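Getting Sticky Stuff Off Things (and Keeping It From Coming Back)

A rainy Monday, a drawer full of half-peeled labels, and everything I've learned the hard way.

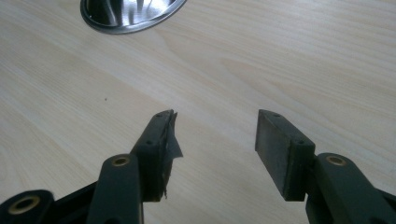
by Marlene Stekness

I wash and keep jars. All jars. Pasta sauce, pickles, that fancy mustard my sister-in-law brings over, they all get a second life holding buttons or lentils or screws in the garage. Which means I spend a silly amount of my life scraping off labels, and over the years that turned into scraping off everything else: old shelf liner, price stickers on picture frames, the foam strip around the back door, duct tape on the handle of my late father's rake. People started asking me how I do it, so I'm writing it down.

Start with heat. Always start with heat! A hair dryer on the medium setting, held a few inches away for a minute or so, will loosen most paper labels and nearly all vinyl tape. Go slowly and pull the tape back over itself, almost flat, so that it folds along the surface. If you yank straight up you get that awful thing where the top layer comes off in your hand and the glue stays put, and now you've got twice the work.

For jars I skip the hair dryer and fill them with hot tap water, lid on, and stand them in the sink while I make coffee. Half the time the label slides off in one piece when I come back. When it doesn't, I rub in a paste of equal parts baking soda and cooking oil (whatever's cheapest, this is not the moment for the good olive oil) and leave it for half an hour. Then a plastic scrubber, dish soap, done.

Old rubbery tape is a different animal. The kind that's gone gummy and comes away in shreds needs patience more than anything. I warm it, pick up an end with a plastic scraper, and roll the crumbs off with my thumb. Whatever is left gets rubbing alcohol on a rag. Test the alcohol somewhere hidden first! I took the shine off a painted drawer front at our old place on Vanhove Street and I looked at that dull patch every morning for four years.

Scrapers. I own one metal razor scraper and it's for window glass and the oven door, nothing else. Everything else gets plastic. You can buy plastic blades at the hardware store, but an expired library card works nearly as well and costs you nothing. Guitar picks are great for corners and the insides of grooves.

Wood is where people get into trouble. Unfinished wood drinks up oil, so keep the baking soda paste away from it or you'll have a dark spot to explain. On bare wood I let the glue get good and dry and then sand it, starting with 105 because that's what was in the box my neighbor gave me (I know, I know, it's an odd number, it works fine) and finishing with 400 if I want it nice to the touch. The 1000 I save for metal. On varnished wood I use a little mineral spirits on a cotton ball, wipe, then wipe again with a damp cloth and dry it straight away. Open a window when you do this. My whole kitchen smelled like a body shop one July and we ate dinner on the porch.

Fabric, since my niece asked: put it in the freezer. An hour in there and gum or sticker glue gets brittle enough to crack off with a butter knife. It won't work on stuff that's already been through the dryer, and I don't have a good answer for that one. If you do, please leave me a comment.

Now, putting new tape or grip strip ON, so you aren't back here in six months. Clean the surface with alcohol and let it dry all the way. Cut your piece with sharp scissors and round off the corners, a square corner is the first thing to catch and lift. Don't stretch it as you lay it down. Stretched tape wants to shrink back, and it'll creep and wrinkle on you. Press it hard from the middle outward with the back of a spoon, and then leave it alone overnight before you use the thing. I'm terrible at that last part.

For tool handles I've mostly given up on flat strips and I wrap instead, on a spiral, overlapping by half, and finish with a couple of tight turns at the end. My garden trowel has been wrapped like that for three summers now and it's only a little grubby.

A few leftovers. Mayonnaise does work on stickers, but it smells. Peanut butter works too, same problem plus the dog. Nail polish remover will melt some plastics, so please don't put it on your eyeglass cases. And keep your rolls of tape in a zip bag in a cool closet, not the garage, where the heat makes the edges pick up every bit of sawdust going.

Next time I'm doing candle wax, on tablecloths and on carpet. The carpet one takes a paper bag and an iron, so go ahead and save a bag.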